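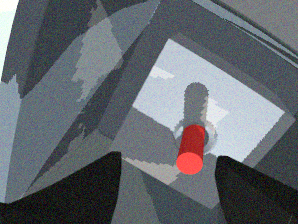

Cylinder

A cylinder is a solid shape with two flat ends of the same size and a curved side joining them. In everyday English the word nearly always means a right circular cylinder, in which the ends are circles and the side stands at right angles to them. Mathematicians use the term more widely, and in some branches of the subject it refers to the curved surface alone, without the ends and without any limit to its length.

Contents
1 Name
2 Description
3 Types
4 Measurement
5 Appearance and drawing
6 Use in storage
7 Use in teaching
8 See also

Name

The word comes through Latin from the Greek kylindros, a roller, itself formed from a verb meaning to roll. The adjective is cylindrical. In engineering, "cylinder" is also the name of the chamber in which a piston moves, and in the gas trade it is used for a pressure vessel of long, round form, although the ends of such vessels are usually domed.

Description

The two flat ends are called the bases, even when the shape is lying on its side. The straight line joining their centres is the axis, and the distance between the two bases, measured at right angles to them, is the height. The distance from the axis of a circular cylinder to its side is the radius.

The side may be thought of as the path traced by a straight line that moves around the edge of one base while keeping the same direction. Each position of that line is called a generator. A right circular cylinder may also be formed by turning a rectangle about one of its edges.

A cut made parallel to the bases gives a copy of the base. A slanting cut through the side of a right circular cylinder, if it misses both ends, gives an ellipse, as may be seen when a round sausage or a length of pipe is cut at an angle. A cut along the axis gives a rectangle.

Types

Right cylinder. The axis is at right angles to the bases.

Oblique cylinder. The bases are parallel but one is shifted sideways, so that the side leans. A stack of coins pushed gently out of line comes close to this form.

Elliptic cylinder. The bases are ellipses.

Hollow cylinder. A smaller cylinder has been removed from a larger one with the same axis. Pipes, tubes and washers are of this kind.

A cylinder whose height is equal to its diameter is sometimes called equilateral. Of all closed right circular cylinders holding a given volume, this one has the smallest surface.

Measurement

The volume of any cylinder is found by multiplying the area of one base by the height. For a circular cylinder this is written V = πr²h, where r is the radius and h is the height. The rule holds for oblique cylinders as well as right ones, provided the height is measured at right angles to the bases and not along the sloping side.

The curved side of a right circular cylinder can be unrolled into a flat rectangle. One edge of the rectangle is equal to the height and the other to the distance around the base, so the area of the side is 2πrh. The two ends add a further 2πr².

If the radius is doubled and the height left alone, the volume becomes 4 times as great. Doubling the height alone only doubles the volume.

Appearance and drawing

Unless it is faced directly, the circular end of a cylinder appears as an oval. In perspective the side also seems to narrow as it runs away from the viewer, although its true width does not change. Artists usually show the roundness of the side by a gradual change of tone, while a flat end can be given a single even tone.

Use in storage

Cylindrical vessels are common because a round wall spreads the pressure of its contents evenly and has no upright corners at which stress can gather. Food tins, water butts, silos and large tanks all make use of this. The covered reservoir at Motbridge, an upright concrete cylinder, holds 3,681 cubic metres of water.

The chief drawback is in packing – round containers standing side by side always leave gaps between them, even when set as closely as possible.

Use in teaching

Plain solid cylinders are widely used in schools, together with cubes, cones and spheres, to introduce the names of solid shapes. Younger pupils learn that a cylinder will roll on its side and stand on its end. Older pupils use the same models for work on nets and volume.

See also

Cone
Ellipse
Prism
Sphere
Torus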